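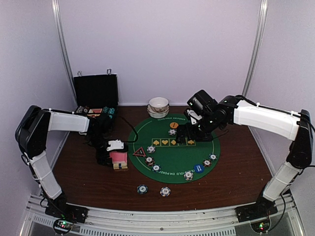 About Treltard

Treltard is a small company that makes saddlebags, frame bags and the occasional odd little pouch for people who ride bicycles a long way and then, for reasons of their own, ride them back again. We've been at it long enough to have opinions about zippers.

How we got going

Vaida Kivi was riding a 100-mile loop in steady rain when the bottom of her saddlebag let go and delivered a wool sweater, two tubes and a cheese sandwich onto the road. She went back for the sandwich. The sweater had already found its way into the chain of the rider behind her, Radomir Stojanović, who was surprisingly polite about it and had a pair of scissors.

Vaida had grown up around an upholstery shop and figured she could sew something better. The first one was not better. It swung like a church bell and rubbed a hole in her good shorts. The fourth one was fine, and Radomir asked if he could buy it, and she said no, but she'd make him another. That's more or less still the business model.

For the first two winters everything was cut and sewn in Vaida's garage, with the car living outside and taking it personally. We moved to the current shop on Danen Street one September. It has a loading door, decent light in the morning, and a radiator that can be heard from the sidewalk.

What we make

The Danen is our saddlebag, named after the street because we were tired and it was on the envelope in front of us. It's waxed cotton, it holds a rain jacket, a spare layer and more food than you'll admit to packing, and it straps to saddle loops or to a support rack if you have one. If your saddle doesn't have loops, write to us before ordering. We sell a clamp for that, and it works on most rails, though we'd like to hear which saddle it is first.

The Surkasis is a handlebar bag with a map sleeve on top. People tell us that nobody uses paper maps anymore, and then they put their cue sheet in it, or a brevet card, or in one case a photo of a dog.

The Kovačević is a half-length frame bag that leaves room for two bottles on most frames above 50 cm. On smaller frames it leaves room for one bottle and a certain amount of bad language. Radomir designed it and named it for his grandmother's side of the family, who by all accounts never rode anywhere if they could get a lift.

We also do custom work from October through March, when things are quiet. Send a side-on photo of your bike and some measurements. Please measure with a tape. We have received measurements in hands.

Who does what

Vaida cuts patterns, does most of the sewing and handles anything involving color. If you've ordered a bag in mustard, she's on your side.

Radomir answers email, packs boxes and does the repairs. He is also our test rider, meaning he straps a prototype to his bike, goes away for a weekend and comes back with a list. The longest test so far was 865 miles on gravel and farm roads, after which we changed one buckle and he changed his saddle.

Repairs

If a seam fails on one of our bags, we'll fix it free, whether you bought it new or got it from some guy at a swap meet. Crash damage we fix for the cost of materials and the story. Please clean the bag before you send it. Brush off the dirt, wipe it with cold water, and empty the pockets. We've mailed back a lot of house keys, and one banana went to a different place.

Turnaround is usually two weeks, longer in June, when everyone remembers at once that they have a big ride coming up.

Visiting

The shop is open to visitors in the afternoon, from 2:00 until 5:30, but send a note first so one of us can turn off the sewing machine. You're welcome to bring your bike in and try bags on it. There's a stand by the door and usually coffee, made by Radomir to his own taste, so bring milk.

Around 40 riders turn up for our fall ride, which leaves from the loading door at 8:00 in the morning. It's free, the route is mostly flat, and lunch is at a diner that has forgiven us for the first year. Details go out on the mailing list when we get to it.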